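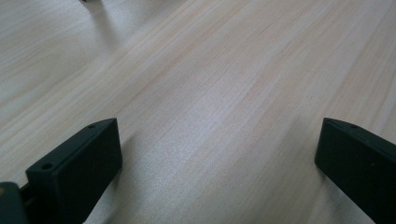

05/07/2025, bench notebook, Trallasberg shop, finishing side

Long day, so this will ramble. I want to get it down before I forget who wanted what (no names in here, as agreed, since this notebook gets passed around).

The Lendico cell has now been running the whole finishing line for 28 shifts. The total on the counter at close was 3,146 panels since we switched it on, and I wrote that in the front of the book too, for the folks at Granport who keep asking. Rejects are down, mostly the ones with swirl marks near the corners, which we used to get at the end of the afternoon when everybody's wrists were tired. Mine certainly were. I sanded for a lot of years and my right thumb still tells me when it's going to rain.

What I'd like to write about, though, is the people side, because the Granport report has a box for output and a box for downtime and not much else.

The sanding crew used to stand in a row and talk all day long. Hard work, dusty work, but you knew how everyone's kids were doing. Now two of them tend the cell, one is over on repairs, and the rest have gone to inspection and packing. The two at the cell say they're less sore, and they also say it's lonesome over there with the guard doors shut. I moved the coffee pot to the end of the cell this morning. It's a small thing, but by ten there were five people standing around it arguing about fishing, and I was so pleased I forgot what I'd come over for!

Inspection is where I think we got it wrong at first. We figured anybody who could sand could inspect, and they can, their eyes are wonderful, but sanding lets you find a flaw with your hand and fix it in the same minute. At the inspection table you find it, mark it, and send it away to somebody else. One of our oldest hands told me it feels like tattling. So from this week on, inspectors may touch up anything small at their own table, with a block and 600 grit, and just put a tick on the sheet afterward. No asking first. If it needs more than that, it goes to repairs as before.

Pale wood is still our trouble. Under the overhead lights the varnish throws a glare and you can look straight past a scratch. Tilting your head works, and so does walking around to the other side, which is what people have always done and what no one thought to leave room for when we laid out the new tables. Tables to be pulled away from the wall, some 200 millimeters more than the drawing says, or whatever it takes for a grown person to get by sideways without holding their breath.

Training: the Chettiar course was good on the controls and thin on what to do when the cell just stops and blinks at you. Our two tenders have started their own sheet of stop codes in plain words, taped inside the cabinet door. It's better than the manual. I asked if I could copy it for Granport and they said yes, as long as it's clear who wrote it, and I think that's fair. I'd also like them paid at the higher grade for it. Asked again today. Was told it's being looked at, same as in May when I asked the first time this week, so I'll keep on asking.

One disagreement to note. Second shift wants to run the cell through lunch. First shift doesn't, as somebody always ends up eating next to it with one ear open. I'm with first shift. A lunch you spend listening for an alarm isn't much of a lunch, and we aren't behind on orders. Left it off for now, and second shift can bring it up at the next meeting if they still feel strongly.

Still to do:

Order more abrasive discs for the cell, the coarse ones are going faster than planned.
Second lamp for the inspection table, low and from the side.
Ask the repairs bench if they want to trade places with packing now and then. Two people have hinted at it.
Find a lid for the coffee pot. Dust.
Copy of the stop code sheet to Granport, with both names on the copy.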